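Holtden Home Tasks Group
Equipment planning meeting, September
Minutes

I'm taking notes this time, so you get them in my style, which means full sentences and too many brackets. Munther Nassar chaired. Most of the group was in the room, with the software people dialed in from upstairs (yes, from upstairs, the elevator was out again). We started at 9:30, or a little after if you count the coffee.

1. Last time's minutes

Approved with one fix. I had written that the Rosero quote included delivery. It includes delivery to the loading dock and no farther, so getting a crate from the dock to the lab is on us. Munther asked me to put that in writing so it doesn't surprise us twice. Consider it put.

2. Where the budget stands

We have one pot of money left for the year and three things that want it: a second arm, grippers and spare parts, and more simulation time. Munther's opening position was that we can do two of the three properly or all three badly. The software side said right away that sim was the cheap one and should be safe. The hardware side said that was what they'd been told last year too, and then came the storage bill. I'm recording that both sides laughed, a bit.

The storage bill is $145 a month now. It was agreed that this goes in the budget as its own line, so that we stop finding it under "miscellaneous" every spring. I'll move it over before the next draft goes around.

3. Second arm: buy or lease

This took up the biggest chunk of the morning. Rosero will sell us an arm outright or lease us one for 18 months with an option to keep it at the end. Lead time is eight weeks either way, counted from the signed order, and they won't start the clock on an email.

I said I liked the lease. Our bedroom work is still mostly in simulation, and I don't love the thought of paying full price for a thing that could sit under a dust cover while we finish the task list. Munther pushed back – he thinks a lease makes everybody nervous about drilling into anything, and we're a group that drills into things. Fair point! We also don't know who pays if the wrist takes a knock, and the draft lease is pretty vague on wear.

There was a side discussion on mounting. The real bedroom set in the back lab has a lot less floor around the bed than our simulated one will let you get away with, and a fixed pedestal has to go somewhere a person can still walk past. Options raised: bolt to the floor, bolt to a heavy plate, or a wheeled cart with locking feet. The cart got the most support and also the most grumbling. It costs more and has more to go wrong, but we could roll it over to the kitchen set when that one starts up. I was asked to get a price for the cart and the plate and leave the floor bolts out of it, as the building won't let us anyway.

No decision on buy or lease. Munther will call Rosero and ask two questions: what counts as wear, and can we mount it on our own cart. We vote at the next meeting.

4. Bedroom task and what it says about the shopping list

I ran through the current state of the simulated bed task, because what we're working on there ought to drive what we order. The setup has the arm standing beside the bed and working on flat things lying on a striped blanket. Flat things on bedding are a pain. You need the fingers low enough to get hold of something thin, and low means you're pushing into the blanket, and our blanket in the sim doesn't push back the way a real one would.

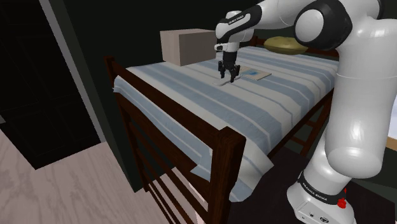
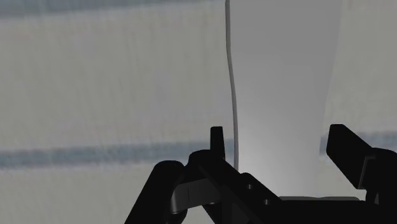 Bedroom task, simulated. First picture: the arm over the bed. Second picture: the gripper fingers on either side of the light gray piece, close up.

Discussion went on from there for quite a while. The points I managed to catch:

Reach. With the base beside the bed we think the middle of the mattress is comfortable and the far corner by the wall is a question mark. Somebody wanted a longer arm. Somebody else wanted a narrower bed (this was not entirely a joke, we do own a saw). Agreed to run a reach check in the sim with the base at a few different spots before we talk about arm length with any vendor. If a base position fixes it, that's free.

Looking straight down versus coming in at an angle. In the sim we tend to bring the gripper in pointing down, which is simple to plan and leaves us with plenty of clearance over the footboard. For anything really thin, I'd like to try sliding one finger under an edge. That probably needs a different fingertip, which takes us to item 5.

Close views. The software folks want a camera at the gripper on the real arm too, because the view from up there is the only one where you can judge the gap between the fingers and the object. No one argued. What we did argue over was the cable. Our last cable run lasted until it met an elbow joint. I've been told to budget for a proper sleeve and clips this time and I will.

Bedding. We need real blankets in a few different weights and at least one with stripes, so the real set looks something like the simulated one. Washing was brought up. We don't have a washing machine and the budget won't be getting one. I'll take them home if it comes to that, but I'd like it noted that I wasn't thrilled.

5. Grippers and fingertips

Gatti sent over samples of their fingertip pads and we passed them around. They're $59 a set. The soft ones feel great and pick up lint like you wouldn't believe, so after one morning on a fleece throw they'll need a wipe-down. The firmer ones stay cleaner but I could slide a paperback right out of them with hardly any pull. We'll order a set of each and have a thin custom tip printed in house to compare.

Munther asked whether we should be buying a second gripper at all or just better tips. Good question, and it got a real answer for once: our current gripper opens wide enough for everything on the task list except the pillow, and the pillow can be pinched. So no second gripper this year. That frees up a decent slice of money, and everybody had an idea for it within a minute. Munther has parked it with the arm money until the vote.

Spares did get approved: fasteners, finger linkages, one set of each pad. I'll combine it all in a single order to Gatti so we pay shipping once.

6. Simulation time

Sarkico has been renting us the machines we render and train on, and our contract is up for renewal. They offer a pay-as-you-go plan or a reserved plan. The reserved plan is cheaper if we use it and a waste if we don't – and going by the usage chart, we use it like crazy before a deadline and then forget it exists. I went in leaning toward reserved and came out leaning the other way.

Decided: stay on pay-as-you-go through the end of the year, with an alert set up so we hear from Sarkico before the bill does any hearing for us. The software side will set a spending cap. They'd also like to redo the blanket with cloth that behaves better, and figured that would eat more machine time per run. Munther is fine with that as long as they test on a small batch first and bring the costs back here.

7. Rearranging the back lab

If an arm is coming, in whatever form, the shelving along the window side of the back lab has to move. We'll do it on Saturday. Wear shoes you don't care about. I'm bringing bagels, and the hand truck is already reserved. We also need tape down on the floor to mark the space the cart would take up, so people can walk around it for a few weeks and complain to me before we spend money.

8. Actions

Munther – call Rosero about wear terms and using our own cart; ask for the lease draft again with the blanks filled in.
Me – prices for cart and plate, cable sleeve and clips, the Gatti order, storage moved to its own budget line, blankets.
Software – reach check at several base positions, spending cap and alert with Sarkico, small batch with the new cloth.
Everyone – shelves on Saturday.

9. Any other business

The label maker is missing. If it's in your desk, please bring it back, no questions asked.

Someone asked if the kitchen set will have its own budget or share ours. Munther doesn't know yet and is going to find out.

We wrapped up just before lunch. Next meeting is in the same room, and the Rosero vote goes first on the agenda. Corrections to me, please, and do send them before I've printed the thing.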